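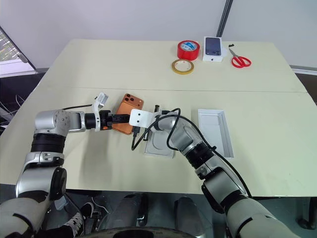 **Horgate two-arm bench station**
Sold and supported by Noltisness. Quote on request. Rental by the month, see bottom of page.

Two arms, one bench, small-goods work. Phone into tray, lid onto box, tape to hand, scissors within reach. That's the pitch. The longer version follows, including the stuff it can't do yet, as most of the calls we get start with "can it just do X" and half the time the answer is no.

## Quick facts

- Two arms, mounted at the near side of the bench, left and right
- Two-jaw gripper on each wrist
- Camera bracket on each wrist, plus a head camera looking down at the work
- Reach overlap in the middle of the bench – both arms can get at the same box
- Safe handling up to 200 g per jaw for thin rigid items. Heavier stuff, ask first
- Jaw pads checked every 3,000 grips, sooner if you run cardboard all day
- Restart after a stop: 10 minutes, most of it homing the arms
- Ships with 5 spare pad sets
- Bench, tape, scissors and packing goods not included. Any flat pale top works, pale and matt is best for the cameras

## What it's for

Light kitting and boxing. Short runs. Returns desks, refurb shops, repair counters, a back room where one person packs all afternoon and would like to be doing something else.

Also for training. A lot of stations go out to people who want to teach their own tasks – a person guides the arms through the job, the station records it, you repeat until the thing has seen enough of it. Repeat is the operative word. Budget for repeating.

It is a bench station. It stays where you put it. No wheels, no stairs, doesn't follow you to the stockroom.

## Chores, shop floor vs. house

People lump these together. We used to as well.

Shop floor is easier. Same bench, same box, same light, same phone. You can tape a mark on the table. A phone is stiff, a tray is stiff, the tray tells the phone where to sit. If the box has moved a bit the wrist cameras sort it out. If the box is gone, station stops and waits.

House is hard. Laundry bunches up. A plate has grease on it. The drawer that stuck yesterday is fine today. Nothing in a kitchen goes back to the same place twice, at least not in mine. Two good arms on a fixed bench don't fix any of that, and we'd sooner say so on this page than on the phone after you've paid the deposit.

So where are we? Boxing a phone: workable, with a person nearby. Folding a hand towel flat on the bench: sometimes, slowly. Unloading a dishwasher: no. Don't buy it for that.

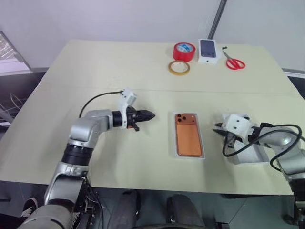

*Horgate station, phone seating task. Orange phone face down in the tray.*

## The phone box job, in detail

We use this one to test everything. Reasons are boring – it's small, it's repeatable, and it has a snug fit in the middle of it. A snug fit is where you find out what a station is made of.

What the task asks for:

1. Find the phone. Any angle, back up.
2. Pick it without dragging. Thin edges are a pain, the jaws need to get under or across.
3. Bring the tray in with the other arm, or leave it parked and hold it still.
4. Seat the phone. Camera bump to the correct corner.
5. Lid on, straight. Square it up from both sides.
6. Park arms clear. Person checks it.

Step 4 gets the attention. Step 5 causes more stops. A lid that goes on a little crooked will ride up on one corner and then you're pushing cardboard against cardboard, which dents. We have a bin of dented lids to prove it. Current software pulls back and tries again once, then asks for help. You can raise the retry count in settings. We don't recomend it with boxes that have to be sold.

Holding still matters as much as moving. With one arm, the tray skates away when the phone touches the side of it. Two arms, one of them can just be a hand on the box. Half the reason for the second arm, really.

## Tape and scissors

Asked weekly. Okay.

Picking up a tape roll: yes. Lying flat or stood up, both fine. Finding the loose end of the tape: mostly no. Clear tape especially, the cameras have a hard time with it and frankly so do I. If you want sealed cartons, put a desk dispenser on the bench with the end already out, and teach from there.

Scissors: will pick up and hand over. Cutting with ordinary two-loop scissors is not supported. The jaws aren't fingers. We've seen customers try it with a glued-on adapter and we'll say no more than please don't.

Keep tools at the far side, out of the middle. Arms sweep the near half of the bench on most tasks and anything left in there gets shoved sooner or later.

## What the cameras need

- Even light from overhead. Desk lamps make hard shadows, the station reads shadow edges as box edges on bad days
- Window to one side is ok. Direct sun across the top, not ok. Blind down
- Plain wall or screen behind the bench if you can manage it
- Wipe lenses Monday or whenever, once a week anyway
- Same goods in the same finish. Switching from an orange phone to a dark one is a new round of teaching, shorter than the first, but don't skip it

Glossy white packaging on a cream top is low contrast and we get complaints. It works. Give it more examples.

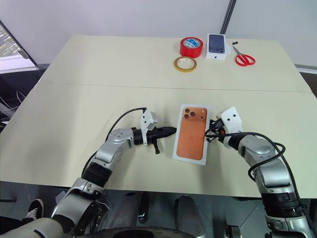
## Setup

Two people to lift the arms in. One can do the rest.

- Bolt base rails, check level
- Arms on, left then right. Labels are on the collars, do look at them
- Wrist cables: leave slack. A loose loop at the wrist looks untidy and that's how it should be. Pull it neat and tight and the first full turn of the wrist will unplug something for you
- Check nothing can snag on the front edge of the bench, swing each arm through by hand before power
- Power adapters off the floor if you can. Feet find them
- Home both arms. Run the wave test (menu 2)
- Set keep-out lines: wall, window side, operator's seat

If the bench top is made of two panels, check the joint with a fingertip. A lip there will catch a tray being slid, every time, and you'll blame the software. Ask Refilwe Msimang at our service desk, who spent a full day on the log files of a station in Kosten before someone ran a thumb over the table. Shim under one panel. Done.

## Can it run alone

No. Not as sold. Somebody within reach of the stop button while arms are live. That's in the terms and it's also good sense.

What you do get is one person who can keep half an eye on it and do paperwork, or answer the counter. On the phone box job a practiced packer is faster than the station, by a lot. If you have a packer and he's happy, keep the packer. The station pays off in dull stretches – end of day, long identical batches, tasks where a person starts making mistakes out of boredom.

Will it get better? Has done. Lid squaring on last January's software was poor and is now decent. Tape end, no movement at all. We don't put promised features on this page, so if it's not written here assume it isn't there.

## Teaching your own task

Start smaller than you want to. If the job is "pack the order", teach "phone to tray" first and stop there for a bit. Then the lid. Then join them.
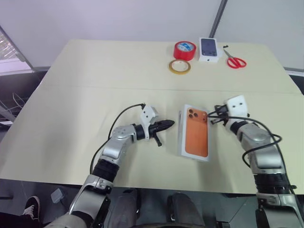

Vary things on purpose while teaching. Turn the box a few degrees, push it nearer, swap which arm goes first. Leave the clutter you'll really have on the bench – spare box, tape, whatever – because a station taught on a bare table gets confused by a furnished one. Bad takes: delete them the same day. You won't remember later which ones they were.

Sit properly, too. Chair in close, knees under the bench, stop button where your hand falls. Long teaching sessions are hard on the shoulders.

Left-handed operators: there's a mirror setting. It's under Display for some reason. We've asked.

## Wear parts and service

| Part | Check | Notes |
|---|---|---|
| Jaw pads | every 3,000 grips | cardboard dust wears them, wipe daily |
| Wrist camera bracket | weekly | screws work loose, finger tight plus a bit |
| Wrist cable | weekly | look for shine or flat spots |
| Joint sleeves | monthly | replace if cracked |
| Base bolts | monthly | re-torque after any move |

Pads and cables from stock. Joint parts go through the Jacobs workshop, allow more time. Send the log file with the request or we'll only write back asking for teh log file.

## Buying and renting

Rental is the sane way in. Take it for a month with your own goods, your own boxes, your own lousy light. If it can't do the job by the end of that we collect it and you've paid for the month. Part of the rental comes off the price if you keep it.

Please send with your inquiry:

- the item, or photos with a ruler next to it
- the packaging, flat and made up
- bench size, and where the window is
- who'll be sitting at it

Samples are better than photos. We'll run them here on the demo bench and send back video, stops included, uncut.

Household inquiries – we do read them. For now the reply will be the same as the section further up. Towels maybe, dishes no.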